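20/07/2021

Up too late again. Wiring day for the yellow box, the one Lev wants back at Skerkdale before he goes away. Didn't get to the bench till after lunch – phone, then Archana about the Burero invoice (200, still not paid), then phone again.

Harness is only lying in there for now. Not clipped, not trimmed. Red and black side by side, the yellow and green pair twisted. Want to sleep on the routing befor I commit.
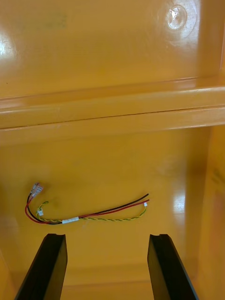
Loose wires on the floor of the box, under the ledge.

Must ask Teófilo which way round he did his in December. He'll say it's obvious. Its not.

Other thing – the shine. Plastic throws every light straight back at you, my eyes were gone by five. Going to try the desk lamp lower. Or just curtains.
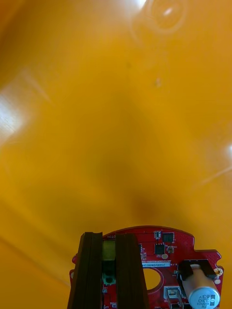

Tomorrow

Clips. Call Danylo. Pay the phone bill!! Bed.

2 comments | 68 shares

Back to top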